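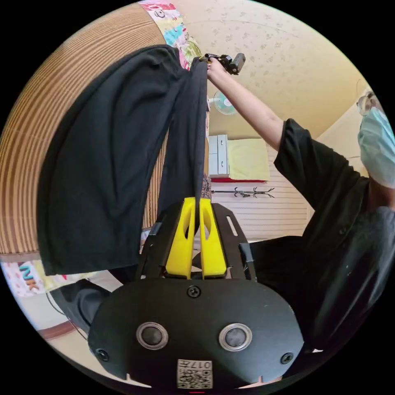 Section 4. Shaking Out and Folding Dark Garments

Welcome to the folding section of the Pevia home laundry guide! If you came straight from Section 3 (Drying), your clothes should be fully dry and at room temperature. Warm fabric stretches more easily than cool fabric, so give anything fresh from the dryer a few minutes on a chair back before you begin.

We start with black T-shirts, blouses and other soft, dark tops. They show every wrinkle and every speck of lint, and they are also the most satisfying pile to get right. Once you have the moves down for these, lighter colors will feel easy.

4.1 What you need

A clear, clean surface at about hip height. A bed works well if the mattress is firm.
The Pevia folding board, opened flat with the hinges facing down.
The lint roller from the starter pouch.
The shelf dividers, if you plan to file your shirts upright (see 4.5).
A fan, if the room is muggy. Moving air is a wonderful thing for laundry.

NOTE: The folding board fits adult sizes up to XL. For larger garments, use the hand fold in 4.4.

4.2 Shaking out

Please don't skip this part! A good shake does half the work of an iron on thin knits.

1. Pick the garment up by one end and let the rest hang down. Gravity will start to open it up for you.

2. Look for twisted bands. A loose top often comes out of the dryer with one side rolled into a rope while the other billows out like a sail. Find the lower end of the twist and hold it lightly.

3. Keeping the upper end raised, turn the lower end against the direction of the twist until the cloth falls open.

4. Move your hold to the shoulder seams, one in each hand, and give two short, sharp shakes downward. Keep your elbows bent.

5. Check the hem. If it has folded up on itself, run it between finger and thumb from one side seam to the other.

6. Hang the garment over your forearm and go over it with the lint roller, front first.

CAUTION: Never pull a narrow strip of knit fabric hard to straighten it. The strip will stretch and the rest won't, and you will be left with a wavy hem that no amount of folding can hide. Take hold of a wider piece and try again.

CAUTION: Shake well clear of lamps, fan guards and open drinks.

Tip from our test household: Sevim Tuncer does all her shaking out before she folds a single thing. She drapes each top over the bed rail as she goes, and then the folding goes by in one lovely run. We tried it both ways and her way is quicker, especially with a big September load when the summer clothes are all coming in for their last wash.

If dust bothers you, wear a face mask for this step. Dark cottons that have been stored for a season can let go of a surprising amount of fluff.

4.3 Folding with the board

1. Place the garment face down on the board, with the collar just above the top edge.

2. Smooth it from the center outward with flat palms. Stop when the side seams lie straight.

3. Fold the left panel of the board over to the middle, then open it again.

4. Do the same with the right panel.

5. If a sleeve sticks out past the opposite edge, tuck it back along the fold. Short, loose sleeves usually need only one tuck.

6. Lift the bottom panel up and over. Open it, and slide your folded shirt off to the side.

Turn it over and have a look. The front should be flat, with the collar centered. If it leans to one side, the shirt was off-center in step 1, so open it up and have another go. By the fourth or fifth shirt your hands will know where the middle is!

NOTE: The board hinges are rated for clothing only. Towels and blankets will strain them. See Section 6 for bulky items.

4.4 Folding by hand

Use this method for large garments, very slippery fabric, or when you're away from home.

1. Lay the garment face down and smooth it.

2. Bring one side in to the center line, sleeve and all. Fold the sleeve back down along the edge.

3. Repeat on the other side. You now have a long rectangle.

4. Fold the hem up to just short of the collar. Leave a gap as wide as two fingers.

5. Fold in half once more, or in thirds for an upright file.

Slippery fabric may slide open at step 4. Lay a sheet of tissue or a clean pillowcase underneath it before you start. This trick came from Orestis Tsakiris, who folds a lot of satin, and it is a beauty.

4.5 Putting away

1. Set the shelf dividers 16 centimeters apart for adult tops.

2. File the folded shirts upright with the rounded edge on top.

3. Keep blacks together, and separate faded blacks from newer ones. You'll find the one you want much faster.

4. Leave a hand's width free at the end of each row.

A divided drawer of standard depth holds almost 2 weeks of everyday tops this way, and you can see every one of them when you pull it open.

4.6 If something goes wrong

Creases across the chest: The garment was folded before it was fully smooth. Hang it overnight in moving air, then refold.

Wavy hem: The knit has been stretched. Mist it lightly with water, pat it back to shape on a towel and dry it flat.

Lint comes back after rolling: Clean the dryer filter and turn dark garments inside out before the next wash (Section 2).

Board panel will not lie flat: Check for a button or zipper pull caught in the hinge.

Replacement hinges are part number 249. Replacement divider sets are part number 600.

Continue to Section 5 for pants and skirts.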